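Table sort, kitchen and household items – October, 15:20

Layout check with D. Sperling.
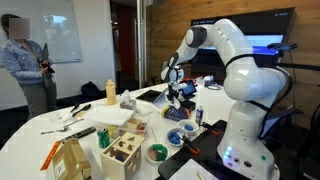

Household set still needs a fixed order before the labels are printed. Current rule from Thenmozhi's sheet: group by use first, then by material. The rule works for most of the set and fails for anything that has no obvious partner. The spatula and spoon are side by side to the left of the cutting board and can stay together as one group. The fork is further forward on the left edge, next to the TV remote, and that pairing makes no sense under either half of the rule. Moved on paper to the utensil group. Remote goes to "living room", with the tissues.

Squeeze bottle: listed as "condiment" in the Julletti inventory and as "container" in ours. Keep "condiment" – change ours.

Label stock: Chang-ho ordered 800, the small size. Enough for this set and the Lituvel one.

Open:
- tissue box, label on the side or the base? Base preferred
- cutting board needs a mark that survives washing
- ask Ezekiel for the revised sheet, 4 columns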